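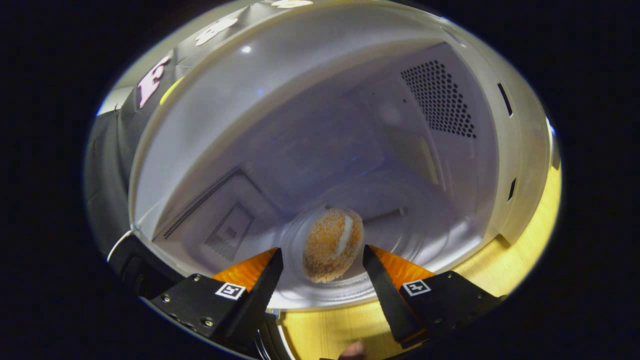 Posted by Coralie Pomare on 2 Jul 2021 | Filed under: Kitchen, Leftovers | 4 comments

I reheat a lot of breaded food. Fried rice balls, croquettes, the odd fish cake. I make a big batch when I have leftover rice and then eat them for lunch until they're gone. For years I did this badly, and since February I have been trying to do it a little better, so this post is my notes.

The microwave is the wrong appliance for anything with a crumb coating. Everyone says so and they're right. The oven does a better job. But the oven takes a long time to heat up for one lunch, and in July I don't want it on at all. So the microwave it is, and the question is how to get the middle hot before the outside goes soft and chewy.

What I do now is this. The rice ball comes out of the fridge and sits on the counter while I make coffee. It goes straight on the glass turntable, no plate. I know some people don't like that. My turntable gets washed as often as my plates do, and I found that a thick plate kept the bottom of the ball damp. Glass isn't perfect either, but it's thinner than my plates and there's one less thing to wash.

I heat it for 30 seconds at full power, open the door, turn the ball over, and give it another 30. Then I leave it alone for a bit with the door open. That last step made the biggest difference of anything I tried. The steam has somewhere to go and the crumbs firm up some. If I shut the door and forget about it, the coating slides off on the fork.

If I want it really crisp I finish it in a dry skillet, a minute or so on each side. Most days I don't bother.

A few things I tried that I would not do again:

Paper towel underneath. It soaked up some moisture, but it also stuck to the crumbs and I had to pick bits of paper off my lunch.

A cover over the top. This is good advice for soup. For anything breaded it makes a steam room.

Low power for a long time. The middle was fine. The outside felt like wet bread.

Doing four at once. They heated unevenly, and the ones near the rim of the turntable were hot while the one in the middle was still cold from the fridge. One or two is the limit in my microwave.

The other thing I want to mention is splitting. If the crust has a thin spot, the filling will find it. You get a pale patch or a streak on the side, and if there's cheese in there you may get a good deal more than a streak. It doesn't hurt anything, but it makes a mess on the glass. I press the crumbs on harder than I used to, and I chill the balls before breading them. Double breading helps too -- egg, crumbs, egg, crumbs -- though the coating gets heavy and I only do it for the ones with cheese.

My neighbor Glenys Waaka makes hers with day-old risotto and no egg at all. She wets her hands, rolls the ball, and puts it straight in the crumbs. Hers hold together better than mine and I have not figured out how. She says the rice has to be stickier than you think. I used her method on the last batch and got 8 good ones and a bowl of loose rice, which I ate with a spoon.

On crumbs: I've been using the coarse ones from Cormier, the little deli next to the post office. They brown darker than the supermarket ones and they stand up to reheating. The fine kind turns to paste. I put a little paprika in mine for color, plus salt and black pepper.

Cleaning up. Crumbs get everywhere in a microwave, and the ones under the turntable are the ones I forget. They stay there and cook again every time you run it. I lift the glass out and wash it in the sink with dish soap, then wipe the floor and walls of the cavity with a damp cloth. If something has dried on, I heat a cup of water with a slice of lemon in it first and let it sit. I don't spray cleaner anywhere near the vent holes. A cloth wrung out well is enough for that part.

Storage, for anyone who is going to ask. Mine go in the fridge in one layer, in a container with a lid, as soon as they've cooled. I eat them within a couple of days. The rest go in the freezer right after frying. Frozen ones I move to the fridge the night before, and then I treat them like the others. Going straight from frozen in the microwave has never worked for me. You bite through a hot crust into ice.

I still owe you the tomato sauce recipe from the last post. I have it written down on the back of an envelope and I need to make it once more to check the amount of vinegar.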